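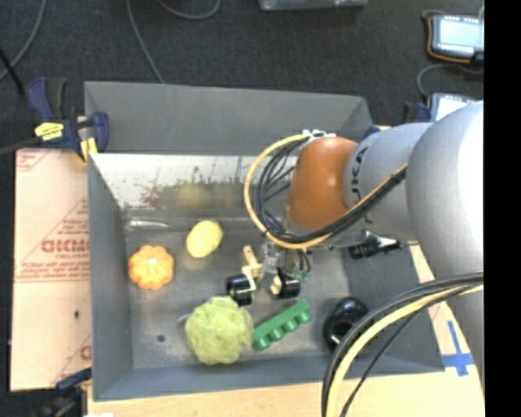
Gudville Tool Library: Frequently Asked Questions

Last updated 7/29/24

Who can join?
Anyone 17 or older with a Gudville address. Bring a photo ID and something with your street address on it, such as a utility bill or a lease.

What does it cost?
Membership is $30 a year. There is no charge per item, apart from late fees.

How many tools can I borrow at once?
Up to five. A drill and its case of bits count as one item.

How long can I keep them?
One week. You can renew twice by phone or at the desk, unless another member has a hold on the item. Tile saws and floor sanders can't be renewed in July.

What happens if I'm late?
The fee is $3 per item per day. If you call before the due date we can usually work something out.

I broke something. Now what?
Tell us when you bring it back. Normal wear is our problem — dull blades, worn belts, dead batteries. If a tool was dropped, left in the rain or used for the wrong job, we may ask you to pay for the repair.

Do you supply sandpaper, blades and nails?
No. Saws go out with one blade fitted. Sandpaper, fasteners and glue are up to you.

Do I have to clean tools before returning them?
Yes. Brush off sawdust and wipe down handles. Tile saws must be drained.

Can I donate tools?
Hand tools, yes, if they aren't badly rusted. Ask first about anything with a motor. We can't take gas cans, paint or ladders.

Can someone else pick up my hold?
Yes, if they are also a member. The loan goes on their card.

Who do I contact about a problem with my account?
Ask for Ailbhe Lenihan at the front desk, or leave a note in the return box with your card number.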